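Hands First: A Student Team Teaches a Gripper to Pick Up a Cup

The Branitz manipulation project has a rule for new members: no code in the first two weeks.

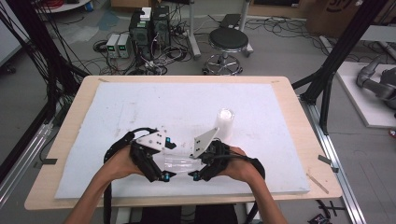 They spend those weeks holding the gripper and moving things with it. The team calls this phase hand time, and it produces most of the training data the group uses for the rest of the term. A new member logs between one and two hours per session, repeating a single short task, and then sits down with someone more senior to go through the recordings and throw out the bad ones.

The project started as a two-credit elective in mechanical engineering and is now in its third year. Students enroll in January, split into hardware, data and control groups, and work toward a demonstration at the end of the semester. The task this year is a tabletop one. Pick up a light cup, move it to a given spot, set it down upright. Last year's class tried to fold a towel and did not finish.

The current gripper, named Drokden, is the fourth version. The first three were driven by a single motor and had rubber pads for fingers. Drokden uses white triangular plates, which flex less and are easier to replace. The handles were redrawn twice after complaints about wrist strain. Nour Daher, a senior who leads the data group, kept a log of those complaints and considers it one of the more useful documents the team has.

"People stop reporting discomfort after the first day. They just start moving differently," Daher said. "Then you look at the trajectories and the approach angle has drifted by ten degrees, and the model learns the drift."

Her group treats the operator as a source of error to be measured like any other. Each session opens with the same calibration motion. Each recording carries the operator's initials, the version of the finger plates, and the position of the cup at the start. A recording is rejected if the cup tips, if the operator hesitates for longer than two seconds, or if tracking is lost at any point. By the middle of the term the group had recorded 1,715 attempts and kept 704 of them for training. Daher would like 3,000 kept by the end and does not expect to get there.

The low yield has been argued over. The control group wanted to keep the hesitations, on the grounds that a policy trained only on smooth motion has no examples of recovery. The data group answered that most of the hesitations came from operators talking to someone. The compromise was a separate set of 387 recordings in which the operator deliberately starts from a poor grasp and corrects it. Results with that set included are better on displaced cups and slightly worse on everything else.

Cable routing remains the main hardware problem. A stiff cable pulls on the wrist, and the pull shows up in the data as a small constant offset. The hardware group has tried thinner cable, a longer loop and an overhead support. The overhead support worked best for tall operators. A lighter connector is on order from Odent, a small supplier that sells to the department, and the group plans to repeat the offset test once it is fitted.

Software is handled through Bae, a logging tool written by a former student and maintained by whoever needs it that term. It stores every stream with a common time stamp and refuses to start if any sensor is missing. New members find this annoying. The refusal was added in the second year, when a full afternoon of recordings was saved without force readings.

Grading is based on notebooks and a final report, with no marks for success rate. The demonstration is scored separately by students from the other sections, using ten trials and cup positions drawn at random.

The next plate revision is due Monday. It adds a shallow texture to the inner face and moves one screw outward by three millimeters.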